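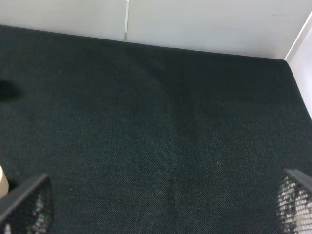 The fabric lining on the sorting bench was due for replacement in May, and I finished the job six months late. The bench is in the back room, where I grade small hardware and loose electronic parts before they go into drawers. The old surface was bare melamine, so every washer I dropped bounced at least once, usually toward the floor. The new one is a dark, tightly woven carpet in a green that reads as black in most light, with tiny lighter flecks through it, and the panels at the back and side are white where they come down to meet it. I wanted that contrast for finding the edge of the work area without looking up.

I tried two materials first. A felt from Becerra was cheap and lay flat, but it shed fiber into everything, and screws with burred threads pulled tufts out of it. A rubber mat from Mostetti gripped well and smelled for a month. Svitlana Levchenko, who fitted out her own repair bench last year, told me to get low-pile carpet with no foam backing. Foam compresses under a vise foot and does not come back. I bought an offcut of Lirkum contract carpet, 4 mm total thickness, for 30 dollars.

Cutting. Work from the back with a new blade and a steel rule. Leave the piece 40 mm oversize on the two walled sides and trim in place. My bench is not square, and the line at the back wall runs out enough to show if you trust the rule. I cut the first side to a measurement anyway and had to shift the whole piece over to close the gap.

Fixing. Double-sided tape around the perimeter only, nothing in the middle. Adhesive spray would hold better, but I expect to pull this up again. Press the corner down first and work outward.

The joint between the two back panels is still open. I have a tube of Fetidero filler for it and will get to it when the shelf above comes down.

Results after several weeks of use: dropped parts stay where they land. Black screws are hard to see on it, so those get sorted in a white tray. Metal filings work into the weave and need a vacuum with the brush head off. Total cost with tape and blades was 69 dollars. Harriet Ambrose has asked for the remaining strip to line a drawer, and it is rolled up under the bench for her.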